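How to clean a light wooden table that gets sticky after every wash?

Asked by Virgil Bogdan
Category: Home and cleaning > Furniture
September 19, 2019

Hello to all. I hope this is the right section, I was not sure between "Furniture" and "Kitchen".

I have a wooden table of light color, which I bought used from a shop named Mocanu two winters ago. It is for everything: we eat on it, my daughter paints on it, I repair small things on it. The seller did not know what finish it has. He said "some oil, maybe", and then he said "maybe lacquer". So I know nothing.

The problem is the following. I wash the table every evening with warm water and dish soap. In the evening it feels good. In the morning, when I put my arm on it, the skin sticks a little. It is not dirt that I can see. If I scratch with the fingernail, a soft gray layer comes under the nail, very thin. The place where we sit most is the worst. The far end, where we keep only the fruit, is almost fine.

What I have tried until now:

More dish soap. It became worse after some days.

A wood spray from Brisonex, which smells of lemon. It was shiny for one evening and then more sticky than before.

Vinegar with water, half and half. It helped a little on the surface but the wood felt dry and rough near the edge, so I became afraid and stopped.

A melamine sponge (the white one which eats the dirt). I used it only in one corner. The corner is now clean but also more dull than the rest, and I think I removed something which I should not remove.

I don't want to sand the whole table. I live on the third floor, I have no balcony, and my neighbor below already complained about noise in January when I made a shelf. If sanding is the only solution I will do it, but please tell me first if there is another way.

My second question, if it is allowed in the same post: my daughter's things leave marks. A plastic cup with water stays one night and in the morning there is a pale ring. Do I have to buy coasters for all my life, or is there a finish which does not make rings?

Thank you for your patience with my English.

Virgil Bogdan

3 replies, sorted by most helpful

Laurențiu Buzatu
Member, 109 replies

Hello Virgil,

I had the same sickness on two tables and I think I understand what you have. The soft gray layer is a mix: old soap that was never rinsed, grease from the hands, and the spray with lemon on top. Many wood sprays contain oil or silicone. On a surface with soap rests on it, the spray cannot go anywhere, so it stays up and catches dust. This is the reason why it was worse after it. Please stop with the Brisonex first of all.

Before any cleaning you have to know the finish. Put one drop of water on a clean place, for example at the far end with the fruit. Wait ten minutes. If the drop stays round and leaves nothing, you have lacquer or something similar in good condition. If the drop becomes flat and the wood under it is darker, it is oil, or the lacquer is worn. Make the same test in the place where you sit. It is possible to get two different results on the same table, do not be surprised.

Now the cleaning. I do it in zones, and I don't carry everything out to another room. It is enough to bring the things together on one part of the table, clean the rest, and then move them back.

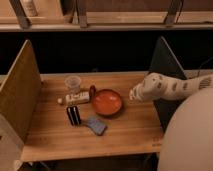 Photo: L. Buzatu

A bowl, a plastic cup, a bottle lying on its side, a cloth or a sponge — such things are quick to move, so there is no excuse to wash around them. I did this for years and the places under the objects had another color than the rest. A bottle on its side you should check for the cap before you push it. I learned this with cooking oil.

The steps, as I make them:

1. Dry cloth first, to take the crumbs and the dust. If you start with water you make mud.

2. Half a liter of warm water, not hot, with 3 drops of dish soap. Really drops. Most people put a spoon, and the spoon is the problem.

3. Put the cloth in, and squeeze it until nothing comes out. Wipe along the grain, a piece as wide as your arm can reach. Do not leave a wet surface behind you.

4. Second cloth with only clean water, also squeezed hard. Go over the same piece two times. This is the step which you do not have, if I read your message correctly. Change the water when it becomes cloudy.

5. Third cloth, dry, immediately.

For the first time you will have to repeat steps 2 to 5 maybe more evenings in a row, until the second cloth stays clean. On my bigger table I needed four evenings. Do not try to win everything in one evening with more force, it only makes the wood wet for long time.

If after this there is still a sticky zone where you sit, you can use a little white spirit on a cotton cloth, with the window open, no flame near, and a test under the table before. It removes wax and the rests of polish. It should not hurt a healthy lacquer, but you don't know if yours is healthy, therefore the test. Put the cloth to dry flat outside the window or in a metal box with water. Do not throw it in the bin in a ball. And keep your daughter away until the smell is gone.

About the melamine sponge: yes, it is a very fine sandpaper. Your corner lost some gloss. If the finish is oil, one thin coat will make it even with the rest. If it is lacquer, I would live with it.

About the rings: a pale ring usually means that moisture is caught in the finish. Many go away alone in some days. If not, put a dry cotton towel on it and iron the towel with low heat, no steam, a few seconds, and look each time. Hard wax oil resists better than simple oil, but I don't know a finish which forgives everything. Coasters are cheaper. For my children I put a piece of cork mat at their place and nobody has to remember it.

Write please what the drop test said.

Laurențiu Buzatu

Lorham
Member, 25 replies

just sand it, 180 then 240, by hand so no noise for the neighbor. new oil on top and finished. I did mine in one Saturday, well it was a long one. all this with three cloths is too much work for a table you bought used

Bukard
Member, 50 replies

I agree with Laurențiu about rinsing but I would like to add two small things.

Check also your cloth. If you wash your cleaning cloths with fabric softener, the softener goes from the cloth to the table. It leaves a film that feels exactly like you described, a little bit like skin cream. Wash them without softener and try again before you buy anything.

The other thing is the vinegar. On an oiled table it makes the surface tired with time, so it was good that you stopped. One time will not destroy it. If the edge is rough, wait until it is fully dry, at least one day, and rub it very light with a brown paper bag. This takes down the small fibers and makes no dust worth to mention.

With respect to Lorham, I would not sand before the drop test. If there is veneer on this table you can go through it at the edges quickly, also by hand. Look at the end of the board: if the lines of the grain continue from the top down to the side, it is solid wood. If they stop at a thin line, it is veneer and please leave the sandpaper in the drawer.

Comments on the reply by Laurențiu Buzatu

Virgil Bogdan: Thank you very much to all. I made the drop test. At the far end the drop stayed round. Where we sit it became flat after some minutes and left a dark spot, which dried later. So I have two results, as you said. I looked also at the side as Bukard explained and the lines go down, it is solid. And yes, we use softener, with smell of lavender — my wife was not happy to hear this.

Laurențiu Buzatu: Then it is lacquer and it is worn at your place. Clean first, as above. After that use little water in this zone and do not leave any glass there over night. For the worn part you will need a repair with new lacquer sooner or later, and for this a light sanding only of that zone. Lorham can be a little happy.

Virgil Bogdan: After the second evening the rinse water is still gray but less. The arm does not stick in the morning, only at one place near the edge. I will continue and write again before I buy lacquer. Is a water based one good for a table where a child eats?

Laurențiu Buzatu: Yes, if it is written on the can that it is suitable for toys or for contact with food, and you let it harden for the full time given there. Dry to the touch is a different thing than hard. Better open a new topic for it, there are people here who know lacquers more than I do.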